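Mending and Edge Stitches in Grollulton
Textiles and Society, second-year project report

1. How the project began

My grandmother kept a biscuit tin of thread on top of the fridge, and whenever a blanket began to fray she would sit down with it after tea and go round the whole edge in one evening, talking all the while. I never learned how she did it. When we were asked to choose a local craft for our project I thought of that tin straight away, and I am very glad I did, even though it meant unpicking a good deal of my own work!

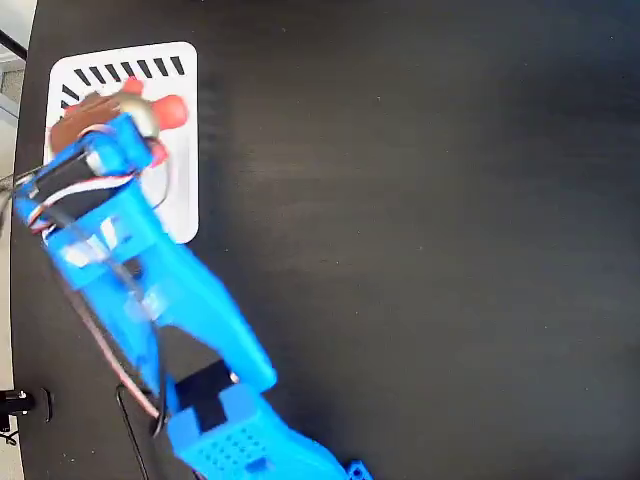

Page last changed: May, 16.50

The question I set myself was a simple one: how do people in Grollulton finish and repair the edges of their cloth, and who taught them? I had meant to cover darning as well, but after the first couple of visits it was plain that edges alone would fill the report (and my weekends), so darning has been left for somebody else.

2. Where I went

Most of my time was spent at Kuda, the alterations shop behind the market, where I was allowed to sit in the back on quiet afternoons and watch. The women there work very fast and were patient with my questions, which I am sure were the same ones over and over. I also visited Todance, the folk dance club, who look after their own costumes and have a whole cupboard of skirts with hems that have been let down, taken up and let down again for different dancers. Finally I handed out a short questionnaire at both places and at the library, and 37 people filled it in.

3. The stitches

Whip stitch was the one I saw most. The needle goes over the edge and comes back through from the same side each time, leaving a row of short slanting stitches. It is quick, it holds well on wool, and it is what nearly everyone told me they learned first. The slant depends on the spacing, and a tired sewer will let the stitches lean further and further as the evening goes on. My own first sample is a very good record of this.

Blanket stitch is slower and prettier, with each stitch caught in a loop that lies along the edge. At Kuda it is kept for customers who ask for it. The Todance costumes have a lot of it in red wool, and some of the older skirts have both stitches on the same hem, where a later hand has carried on in her own way.

Corners deserve a section of their own, really. Turning from the top edge to the side without a gap or a lump took me most of a fortnight. The advice at Kuda was to take an extra stitch into the very same hole and to stop pulling so hard.
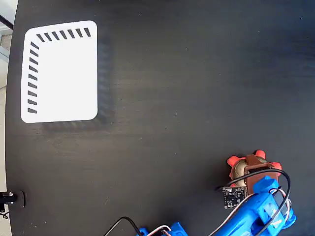
Fig. 2. White card with slanted black dashes along the top and left edges.

4. What people told me

The commonest answer to "who taught you?" was a mother or grandmother, with school a long way behind. Several of the younger people had taught themselves from videos, and they were usually the ones who could name their stitches properly. One lady at the library told me she had always called whip stitch "going over and over" and saw no reason to change now.

Thread caused more strong feeling than I expected. Kuda buys a cotton called Phí, on 1000 metre cones, and swears by it. The costume cupboard at Todance is all wool ends in carrier bags, sorted by colour if you are lucky.

5. What I would do differently

I should have written the questionnaire after my visits and left more room on it, as people kept writing up the margins. I also wish I had asked to see the mended things themselves, because the best conversations all started with somebody fetching a blanket. My finished samples are in the folder with this report, including the bad ones, and the blanket from home is still on my bed with one side left to do.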